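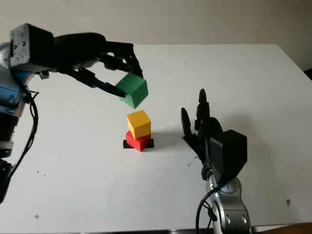 Zoltcombe Puts Its Own Block Claims to the Test, and Drops Most of Them

Kadlec, 2023-07-09. Zoltcombe, maker of the Steta line of colored wooden cubes, said today that it will remove the words "boosts math skills," "builds focus" and "brain training" from its boxes, its website and the cards it sends to stores. New boxes reach stores in August. They will say that the set contains wooden cubes and a base, and that the cubes can be stacked.

The company makes the change after going through what it could find to back up the old wording. It did not find much.

"I was asked to sign off on a box that said our cubes make children better at math," said Hajnalka Borbély, head of product at Zoltcombe. "I asked to see the study. I was handed a brochure from a trade fair. A red cube with a yellow cube on it is a nice thing for a child to make. I don't know that it's arithmetic."

Zoltcombe read through 3,627 customer comments left on its own site. Many parents wrote that their children liked the cubes. Some wrote that their children learned colors while playing with them. The company does not dispute this, but points out that children also learn colors from socks. None of the comments came with any way of telling what the cubes had done and what the child would have picked up anyway over the same months.

The review also looked at the claim that block play teaches patience. Harish Ahuja, who handles customer letters for the company, was not persuaded.

"We get mail about towers being thrown," Ahuja said. "Maybe there is patience involved. I would want somebody to measure it before we print it next to a price."

What the company is willing to say about the product is narrower. Putting one cube on top of another takes some care. The lower one has to be on a level surface, the upper one has to be let go of more or less straight, and a cube set down too far to one side will fall off. Turning a cube so that an edge faces forward changes how the next one sits on it, and many children enjoy finding this out. A plain table works well. A rug does not, whatever the old leaflet said.

The old leaflet is also being withdrawn. It contained a chart of "stacking milestones" by age, which Zoltcombe has been unable to trace to any source. Parents who still have the chart on the refrigerator are advised to ignore it. A child who has no interest in stacking cubes is not behind on anything that Zoltcombe knows of.

The cubes themselves are unchanged, as is the price: 18 dollars a set. The first run with the new wording is 4,000 sets. The company considered adding a higher-priced "learning edition" with a parent guide and decided against it when the draft guide came to 2 pages, most of them about colors.

Some retailers have objected. Brovby, a toy store chain that carries the Steta line, told Zoltcombe it expects slower sales without the word "math" on the front.

"They may be right," said Tainá Bragança, sales manager at Zoltcombe. "The word sells boxes. I have the orders to show it. What I don't have is anything showing that it's true."

Zoltcombe does not claim that blocks have no effect on learning. It says only that it has not seen good evidence about its own, and that it is wary of borrowing results from studies that used other toys, other ages or a teacher sitting next to the child. Researchers who would like sets for independent work may request them free of charge. The company asks for no say in what gets published and would like a copy.

Customers who bought a Steta set because of the earlier claims can return it to Zoltcombe for a refund through the end of August, in any condition, with or without the box.

Press contact: Sadia Rajput, Zoltcombe press office, Kadlec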